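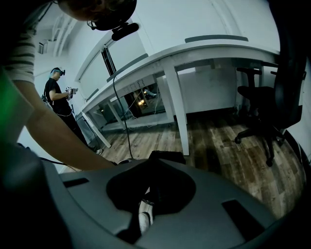 Two operators at work beside the long desk, Clamside collection room.

Clamside Handheld Demonstrations: Data Card and Collection Standard

Summary

Clamside is a set of manipulation demonstrations recorded by people using hand-held gripper devices and head-mounted devices. It is maintained by the Donnelly group at Perkska and released to partner laboratories for research on imitation learning. This card describes the contents of the release and sets out the rules under which all sessions are recorded. Contributors must read the collection rules before their first session. Users of the data should read the sections on exclusions and known limitations.

Contents

The current release holds 800 episodes in 108 tasks. No task contributes fewer than 5 episodes. A further 300 episodes are held back for evaluation and are not distributed. Each episode folder contains the gripper video, the head-mounted video, the jaw opening signal, a pose track and a plain text task label. Labels use Australian spelling and are not normalised.

Collection rules

1. Operators work under the Emau Operating Procedure, which applies at every site. Where a site rule is stricter, the site rule prevails.

2. Before recording, the operator inspects the gripper, confirms full jaw travel and checks that each visual marker is clean and firmly attached. A device with a damaged marker is withdrawn from use.

3. Cables between a pack and a gripper must leave enough slack for full arm extension. Cables that reach the floor must be clear of walking paths and chair casters.

4. Where two or more operators share a room, each keeps at least one arm's length from the next while a gripper is raised. A session lead is present at all times.

5. Enclosed footwear is required.

6. Operators take a rest break after each block of tasks. Discomfort from head-mounted equipment is grounds to stop at once, and no reason need be given.

7. Start and stop are signalled aloud. Footage between episodes is trimmed at ingest.

Privacy and consent

All operators give written consent, including for incidental capture by a colleague's device. Consent may be withdrawn up to the date of a release, and affected episodes are then removed. Screens, mail and identity cards are to be put away before recording. Faces are blurred in the distributed files.

Exclusions

Episodes are excluded where the pose track is lost for a sustained period, where the task label does not match the action, or where a bystander without consent enters the room. Failed attempts are retained and flagged as such.

Known limitations

Indoor office settings are over-represented. Left-handed operation is uncommon. Colour balance varies between devices and has not been corrected. Pose accuracy declines near large glass surfaces, and users should treat such episodes with caution.

Revision

The standard is reviewed each June. Proposed changes are lodged with Donnelly through the Perkska tracker and should cite the rule number concerned.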